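3. Collecting the demonstrations

3.1 Rooms and tasks

All of our training examples were gathered in simulation. The rooms come from Esine, a set of house layouts that our group has kept up since the first version of the project. Each layout has a kitchen, at least one hallway and several doors, and the wall colors, floors and surface textures are drawn anew every time a room is loaded. We wanted the policy to see many odd color pairings early on, so we did not filter the draws for good taste. Some of the kitchens are quite ugly.

Tasks fall into two groups. Tabletop tasks ask the robot to pick up one object and set it down somewhere else, usually on or in another object. Door tasks ask it to drive up to a door, take hold of the knob or handle, and move the door to a wanted angle. Both groups use the same robot body with two arms, and the operator switches between arms with a foot pedal.

Every demonstration is stored as a stream of joint positions, gripper commands and views from the cameras on the robot. The wrist views turned out to matter most for the tabletop tasks. They show little of the room, but they hold the fingers at a fixed place in the view, which makes it easier for the network to relate finger opening to what lies between the fingers. Figure 1 gives one such view.

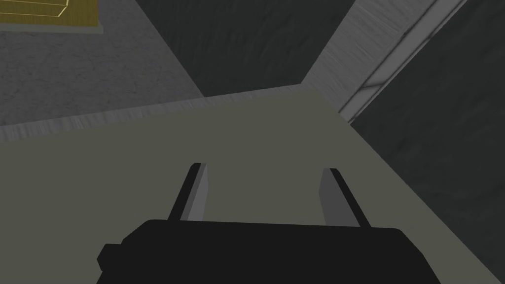 Figure 1. Wrist view with the fingers open and nothing between them. The tabletop lies ahead, with the floor beyond its edge.

We kept views like this one in the training set even though they contain no target object. In an early run we had trimmed them away to save disk space, and the policy that came out of it would freeze whenever the object left the wrist view. Putting the empty stretches back cured most of the freezing. A short note by Laaksonen in the project log gives the before and after settings.

3.2 Operators and sessions

Demonstrations were given by five operators using a pair of hand controllers. Two had worked with the older Niskanen setup and three were new to the work. New operators did a practice block of 40 demonstrations that we threw out. After that they were free to choose the order of tasks within a session, as long as each task on the sheet was done by the end of it.

We asked for 2,000 demonstrations in all. Sessions began in May and were held in blocks of 15 minutes with a break after each block. The break was at first a matter of comfort, but it also had an effect on the data: operators who skipped it tended to close the gripper too early in the next block, and several of those blocks had to be done over.

Operators were told to move at a pace they could keep up and to avoid long pauses above the object. A pause teaches the network to wait, and it has no way of knowing what the person was waiting for. They were also told not to restart after a fumble. If the object slipped, they were to reach for it again and finish the task, so that the set would contain recoveries as well as clean grasps.

Round objects brought out the biggest differences between people. Some operators came in with the fingers wide and closed slowly, others lined up one finger first and brought the other in against it. We left both habits in the data and did not try to teach a house style.
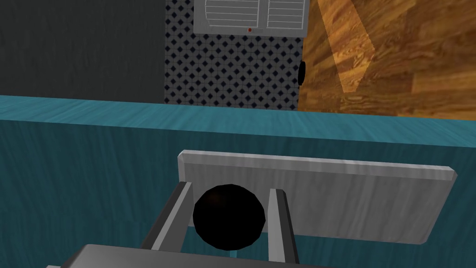
Kerttu Pitkänen argued in review that mixing the two habits was a mistake, and that a network trained on both would settle on a path halfway between them that no operator would ever use. She would have had us pick one style per object and ask for the rest to be recorded again. We take the point for small data sets. With the policy used here, which picks among several possible motions at each step, we did not see this averaging in practice, though we did not run a separate study with a single style and cannot rule out that it would do better.

3.3 Door tasks

The door tasks took longer to collect and gave us more trouble. The robot has to bring its base close enough for the arm to reach the knob while leaving room for the door to swing. In a narrow hallway there may be only one good place to stand. Operators found this hard to judge from the wrist views alone, so for these tasks we gave them the head camera as the main view and moved the wrist views to a side panel.

The head camera is mounted at a tilt, and we record its picture as it comes. Turning the picture upright before training was tried and dropped. It cost us the corners of the view, and those corners often held the edge of the door. Operators needed a session or so to get used to the slant – most said they stopped noticing it after that.

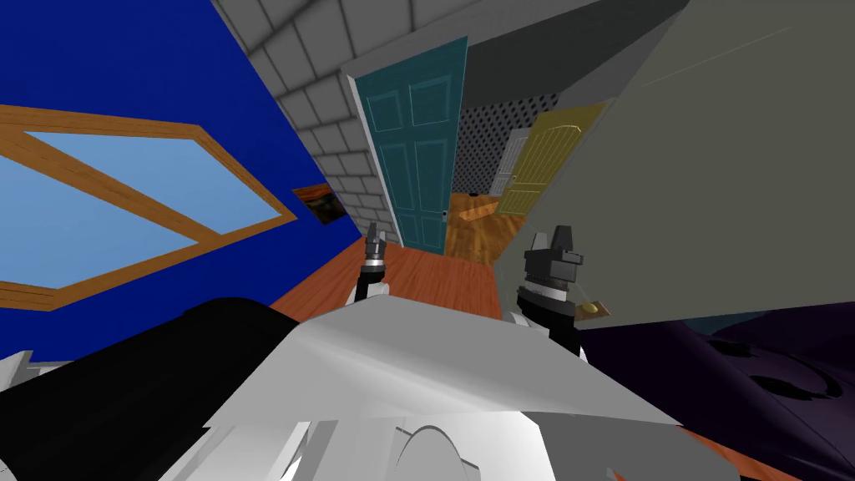 Figure 2. Head-camera view with both grippers raised. A brass-colored handle or knob is beside the right gripper, and a teal door stands open at the end of the hallway.

Where more than one door was in view, the task sheet named the target by color. This worked well enough for people. For the network we added a target mark to the input, placed on the knob or handle of the door in question at the first time step and tracked from there on. Fragkou wrote the tracking code, and an early fault in it let the mark jump to another door when two of them crossed in the view. Demonstrations hit by this fault were marked again by hand and kept.

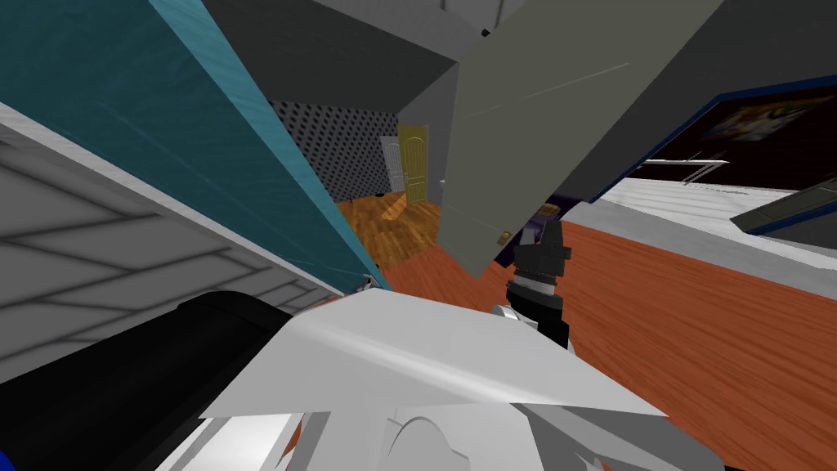
We also varied the starting place of the base. For each door task, the base was set down at a random point in front of the door and turned by a random amount, and the operator had to drive from there. Starts that put an arm inside a wall or a piece of furniture were thrown out by the simulator before the operator saw them. Starts that were merely awkward were kept. An operator could turn down an awkward start once per task, after which the next one had to be accepted.

3.4 Checks and final set

Each demonstration was replayed from its stored commands and checked against the goal of its task. A tabletop task passed if the object came to rest in the goal area with the gripper open. A door task passed if the door ended within a set range of the wanted angle. Replays that failed were watched by Laitinen or Toivonen, who decided whether the fault lay with the operator or with the replay. Contact between fingers and small objects did not always play out the same way twice, and in those cases the original recording was kept.

After these checks, 1,913 demonstrations remained. Most of those removed were door tasks in which the base had bumped the door frame and shifted it out of place – a fault of the room files that has since been mended. The training and test rooms were split by layout, so that no hallway or kitchen plan seen in training appears in the tests of Section 4.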